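5.3 Planning the purchase: what we budgeted for and what we should have

Most papers on kitchen manipulation give the price of the arm and stop. Fair enough, it is the big number. But the arm was the easy part of our plan. One quote, one signature, one long wait. The trouble was everything bolted to it, plugged into it or lying next to it, and this section is mostly about that. Notes kept by Wai-kit Poon during the planning year, tidied up only a little.

The first plan had three lines: arms, grippers, computing. Copied more or less straight from the grant form, which has those three boxes and a fourth marked "other". We put a small sum in "other" and forgot it. By December the fourth box was the only one anybody talked about.

Grippers. Two suppliers were asked, Ranlow and Mitmont. Ranlow quoted £1907 per unit, bare, no fingers, no mounting plate. Mitmont came in at £2234 with both included and a spare set of finger plates. On the form the Ranlow unit looks cheaper and the form is what the finance office reads. We went with Ranlow. Then had plates cut, then had them cut again as the hole spacing on the drawing was the old one. Machine shop time was charged to a different code so it never showed up against the gripper line, and it took a while to see we had paid more than the Mitmont price for a thing that arrived later. Would buy the Mitmont one now. Would at least compare the two as fitted, not as shipped.

Fingers wear. Obvious in hindsight. Bowls are hard on them: a thick rim is gripped at the tip, the tip takes the side load, and then the whole thing gets pushed down against a hard counter when the height estimate is off. We set nothing aside for finger replacement in the first draft. The second draft treats fingers as a consumable, same line as gloves and tape, reordered when the box is half empty. Simple rule and it has held up.

Cameras. Budgeted as one per arm at the wrist, plus fixed views. The cost that got missed was not the cameras but the mounting, the stands, and the extra USB cards in the computers, which came out of the computing line and left it short. A lab planning this should price a camera as camera plus bracket plus cable plus port. Brackets especially. A wrist bracket that moves by a hair means a recalibration, and a recalibration is staff time. Nobody's form has a box for that either.

Calibration boards. Two sizes bought. Large one for the fixed views, small one meant for close work. Both cheap next to anything else on the list, both the cause of long arguments over where they should live. The plan should have said. A board that gets put away has to be found again.

Staff time. The plan allowed for collection hours and left out set-up. Over the planning period we logged more than 252 hours on set-up work alone, meaning anything done to the rig before a usable episode could be recorded: cabling, levelling, recalibration, hunting for a power socket that was not already in use. None of it was on the form. We do not claim the number carries over to other labs, the rooms are too different, but a figure of zero is clearly wrong and zero is what we had.

Props. Bowls, cups, spoons, bags, bits of food. Treated at first as petty cash and claimed on reciepts. Does not scale. Things go missing, things get replaced by things that are nearly the same, and "nearly the same" is a problem when the evaluation set says otherwise. We now buy tableware in one order from one place (Siu, a catering shop near the lab) and keep a sealed second set. The cost is trivial. The paperwork for twenty small claims was not.

Figure 6 shows the sort of work the budget has to cover.

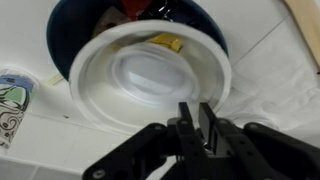
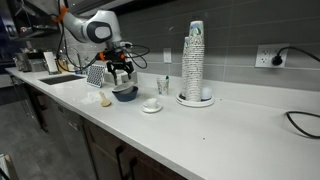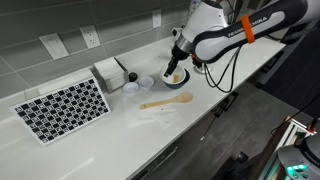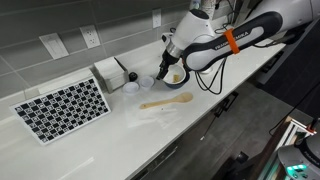
Figure 6. Bowl work on a white surface, black gripper in each view.

Cabling was the line we got most wrong. The first draft had a single entry, "cables, misc.", and the sum next to it would not have covered one decent cable chain. What is needed per arm: gripper power, gripper comms, camera, and slack on all of them for the full reach, which is longer than it looks on paper as the wrist turns. Too short and the arm pulls the plug out. Too long and it hangs. In the third and fourth pictures of Figure 6 the black cables drop in loops to the right of the bowl, and that is slack doing its job with no sleeve or guide budgeted to keep it out of the way of the props. Drestance sell a spring-return guide that clips to the forearm and we have costed one per arm in the new plan. Not tested yet. It may foul the wrist at the far end of the reach, in which case the money goes back to plain sleeves and ties.

Counter space should be priced as well, odd as that sounds. A counter in an ordinary kitchen is free until the base of an arm stands on it, then part of it is gone and so is some of the reach of anyone working beside it. We looked at a frame standing off the front edge against a mount on the counter itself. The frame costs more and takes floor. The counter mount costs less and takes the working area, and the loss gets felt every session. We did not settle this one — the answer depends on the room, and the next room has not been confirmed.

Spares policy, last. Draft one: none. Draft two: one spare of everything, which the funder would not accept and they were right. Current draft holds a spare for any part that stops collection when it fails and costs less than a week of staff time. That lets in fingers, brackets, cables, the small calibration board. Keeps out the arms and, for now, the grippers. The gripper is the borderline case and we expect to move it across if the Ranlow units give any more trouble. The revised plan went to the finance office on July 6, 2026 with the "other" box split in six and a covering note explaning each part. Prices in it were held for the length of the quote only and will need asking for again before an order is placed.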